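Button collecting

Button collecting is the hobby of hunting down, sorting and hanging on to clothing buttons, and I've been at it long enough that my family has stopped asking what I want for my birthday. I wrote most of this page for the Wostton hobby wiki, so forgive me if it sounds more like me than like an encyclopedia!

What counts as a button

Most collectors will take anything that was made to fasten or decorate clothing. That covers shell, glass, bone, horn, metal, wood, cloth and every kind of plastic. A sew-through button has holes you can see from the front (usually two or four). A shank button has a loop on the back and a plain face, so that's where the fancy pictures and molded flowers tend to turn up. Pin-back badges are a separate hobby, although we share a lot of flea market tables and the arguments can get pretty lively.

Where people find them

Grandma's button tin is the classic start, and it was mine too. After that it's estate sales, thrift stores, old sewing boxes and worn-out coats. My best haul was a jar of 448 mixed buttons from a shop called Grotania, and I spent most of June on the living room rug with it. Ekua Amoah, who got me into shell buttons, swears by church sales and goes early.

Sorting and storing

You can sort by material, size, color, age or subject, and whichever one you pick you'll want to change it later. I started with color, which looked lovely and was useless when I needed to find anything. Now I go by material first and then size. 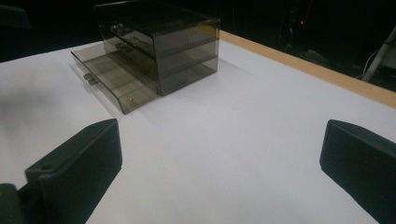 Keep metal away from the early plastics if you can. Celluloid breaks down with age and gives off fumes that rust whatever is nearby, and a sealed jar makes it worse, so let it have some air. Shell and bone don't like long soaks, so I wipe them with a barely damp cloth and dry them right away. Painted ones I just brush!

Cards and shows

Serious collectors sew or wire their buttons onto stiff cards, arranged around a theme like birds or buildings. Aminu Sani once did a whole card of anchors, 8 rows deep, and I'm still jealous. Our local swap, the Plivell Button Day, has been going since 2000 and is held on 29th July. It's mostly trading and cake, with a judging table at the back for anybody who wants it.

What they're worth

Usually not much, I'm afraid. Common shirt buttons go by the scoop. Old enamel, carved shell and good picture buttons can bring real money, and a full matching set nearly always beats singles. Check the shank and the back for a maker's name before you sell.

See also: Sewing notions, Thimble collecting, Buttonhook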